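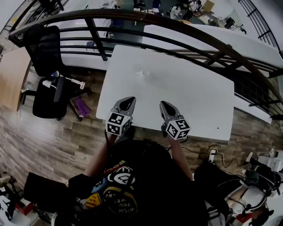 五月园艺来信:雨水桶、番茄苗,还有那堆一直没翻的堆肥

各位邻居、各位园友:

写这封信的时候是2024年5月9日,窗外刚下过一阵雨,不大,正好把石板路打湿的那种。我本来打算上午去Greltside那边给豆架绑绳子,结果泡了一壶茶坐下来,想着不如先把欠大家的通讯写了。上一期还是三月寄出去的,那时候还在讲怎么给土豆催芽,一转眼土豆叶子都能盖住垄沟了,日子过得真快,请大家原谅我的拖拉。

这一期主要想聊聊浇水。春天干了好一阵子,好几位园友来信问,为什么明明天天浇水,菜苗还是一副没精打采的样子。我自己刚开始种菜那几年也是这样,每天傍晚提着水壶走一圈,这里洒一点那里洒一点,心里觉得特别踏实,菜却一点也不领情。后来有一天我拿小铲子往下挖了挖,才看见表面一指深的土是湿的,再往下干得像饼干。根是跟着水走的,水只在表面,根也就都挤在表面,太阳一晒,先遭殃的就是它们。

所以我现在的做法是隔几天浇一次,每次浇透。怎么算浇透呢?浇完等上半个钟头,用手指或者一根旧筷子插下去,插到两个指节深,拔出来还带着湿泥,就差不多了。沙土水走得快,要浇得勤一些;我们Greltside靠河那一排是黏土,能存住水,可也容易板结,浇得太猛水就从旁边淌走了,最好分两遍,第一遍润一润,去拔几棵草,回来再浇第二遍。(我承认,我常常拔草拔得忘了回来浇第二遍,所以现在会把水壶放在路中间,绊也要绊自己一下!)

时间上我偏爱清早。傍晚浇也可以,就是蛞蝓会很高兴。尤其是生菜和刚出土的豆苗,晚上叶子周围湿漉漉的,第二天早上去看,常常只剩几根光秆。如果您只有下班以后才有空,那就把水浇在根边,尽量别淋叶子,也可以在苗周围撒一圈碎蛋壳,效果时好时坏,我不敢打包票,反正蛋壳留着也是留着。

雨水桶的事

去年秋天我们在工具棚后面装的雨水桶,冬天过完总算能看出用处来了。棚顶的雨水顺着檐沟流进来,几个桶串在一起,开春到现在一共接了1506升,这个数字是我每次放水的时候用粉笔记在棚门里面的,门板都快写满了,下个月得擦掉重来。要说省了多少水费,我还没有细算,但是今年四月那几个旱天里,水龙头前面确实没有像往年那样排队。

用桶里的水有几件小事请大家记着。桶盖取水以后要盖回去,蚊子产卵是不挑地方的。龙头关的时候轻轻拧紧就好,太使劲会把垫圈压坏,这个垫圈我已经换过一回,趴在地上换的,膝盖疼了两天。还有,桶底那一层黑乎乎的沉淀不要去搅,落叶沤出来的东西闻着不太体面,浇果树没关系,浇在马上要吃的生菜上就不太合适了。入口的叶菜,还是请用自来水。

也有园友问,自家阳台能不能装一个小的。当然能。找一个带盖的桶,垫高一点,让水壶能塞到龙头下面,最要紧的是放稳。一桶水比看上去重得多,我见过把桶架在两块砖上的,一场大雨之后整个歪到了邻居的月季里。阳台的话还要先问问房东或者物业,看看地面能不能承这个重,小一点总归安心。

番茄苗怎么定植

今年的苗长势很好。温室里现在有291棵番茄苗,大多数是Fellance,就是那个果子偏长、皮厚一点、做酱特别香的品种,另外还有一些杂七杂八的樱桃番茄。种子还是从Sutter种子铺买的,他们家的纸袋背面会写播种深度,字很小,我得戴上两副眼镜看,不过写得很仔细,照着做从来没出过大错。

先说炼苗。从温室里端出来就直接种下地,苗会受不了的。头两天放在背风的阴处,下午收回来;后面慢慢多晒一点,晒一周左右,晚上不太冷的话就可以留在外面了。叶子如果发白,是晒伤了,不用慌,挪回阴处,新叶长出来还是好好的。我们Mukent这一带五月中旬前后偶尔还会来一场晚霜,老园友都吃过亏,所以手边请备一块无纺布,听到预报说夜里要降温就盖上,旧床单也行,我家那条印着小鸭子的床单已经服役许多年了。

定植的时候,坑要挖得比您想的深。番茄的茎埋进土里会长出新根,把最下面那几片叶子摘掉,一直埋到剩下的叶子底下,长得太高的徒长苗可以斜着放,让茎躺在土里,只露出头来,过几天它自己会直起来,看着怪有意思的。坑底放一把腐熟的堆肥,千万别放生的鸡粪,烧根。种好以后浇一次透水,支柱当场就插上,等根长开了再插,难免要戳伤它。

株距请不要省。每年都有人(包括我)看着小小的苗觉得地方空得可惜,硬是多塞两棵进去,到了七月里面密不透风,叶子一片片发黄,找果子得像钻灌木丛。两棵之间留出半米多,中间空着的地方种点罗勒或者小萝卜,萝卜收完了番茄正好长开。
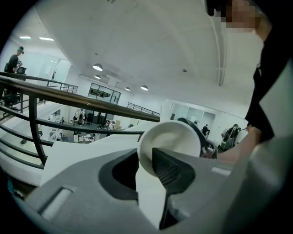
灰色夹爪旁的白色圆筒,看上去像杯子

盖一层东西在土上

讲到浇水,就不能不讲覆盖。土面光着,水分一个中午就跑掉不少,下大雨又溅得叶子上全是泥点,很多叶病就是这么来的。盖一层东西上去,这两样都能好很多。我用得最多的是割下来的草,晒上一两天,蔫了再铺,铺薄一点,干了再加。新鲜的草一下子堆得很厚,中间会发热发黏,还有一股味道,路过的人都要回头看您一眼。

稻草也好,就是风大的时候会满园子跑。落叶最好先踩碎,或者堆上一冬再用。木屑我一般只铺在小路和果树下面,菜畦里不大放,拌进土里会跟菜抢氮。无论铺什么,茎的周围都请留出一圈空地来,贴着茎容易烂。还有一点,覆盖要在浇透水以后做,土还干着就盖上,等于把干也一起盖住了,小雨都渗不下去。

蚯蚓是很喜欢这层覆盖的。我那一畦铺了两年草,今年春天掀开来看,土黑黑松松的,几乎用不着翻。我家里人说我对着一块泥巴笑了半天,我也不否认。

堆肥区请大家搭把手

接下来要说一件有点不好意思的事。靠围栏那堆堆肥,原本说好了开春要翻,到现在还没有翻。中间一定已经压实了,上回我插了根棍子进去,拔都拔不出来。Greltside现在一共有31块地,如果每块地的园友来的时候都顺手翻上几叉子,这活儿很快就能做完,也用不着专门排班。叉子挂在棚子左边的钉子上,用完请把泥刮掉再挂回去。

堆肥最怕的就是光有湿的没有干的。厨房里的菜皮果皮是湿料,倒进去一桶,最好跟着盖上一层撕碎的纸板或者干叶子,分量差不多就行,不用拿秤。纸板上的胶带请撕掉,去年我从土里捡出来的胶带绕成一团,简直可以当毛线球。熟的饭菜、肉和油请带回家处理,老鼠的鼻子比我们灵。长了籽的杂草和打碗花的根也别放进去,我们的堆肥温度不够高,它们会在里面好好活着,等您施肥的时候再见面。

翻的时候如果闻到酸臭味,是太湿太闷,加干料;如果里面发白、像落了灰似的,是太干,浇半壶水。翻完盖上旧地毯保温保湿就可以了。到秋天应该有好东西可以分,大家自带袋子来装,先到的请给后到的留一点。

几条零碎的

豆角现在可以直接播了,每个窝里放3粒,出苗以后留壮的。去年有人问多出来的苗能不能移,可以试试,趁小,连土一块儿挖,不过豆类不太喜欢搬家。

草莓开花了,网子请尽早拉上,鸟儿比我们更清楚哪一颗熟了。拉的时候绷紧一点,松松垮垮的网容易缠住小动物,每天去看一眼最好。

蚜虫已经在蚕豆尖上聚会了。先不必喷什么,把尖掐掉,虫子跟着走了一大半,掐下来的嫩尖洗干净还能炒一盘,放点蒜,很香。剩下的等瓢虫来收拾,瓢虫的幼虫黑黑的带橙点,长得不太讨喜,请千万别当成害虫捏了。

薄荷请种在盆里。这句话我每年都写,每年都有人不信,今年再写一遍!

大门的锁最近有点涩,钥匙插进去往上抬一抬再转。我带了点润滑油放在棚里的窗台上,谁有空就滴一滴。

温室里的番茄苗等炼好以后,会摆到大门里面的长架子上,各块地的园友来拿就是,拿走的时候请把空盆留下,洗一洗摞好,明年还要用。想多要几棵樱桃番茄的,写个条子夹在棚门上,我看见了会给您留着。

雨好像停了,我得去绑豆架了。下一期想写写怎么对付白粉病,也想听听大家用什么老办法,来信或者在地里碰上了跟我讲都行。

祝各位园子里一切都好。

Mukent园艺通讯 编者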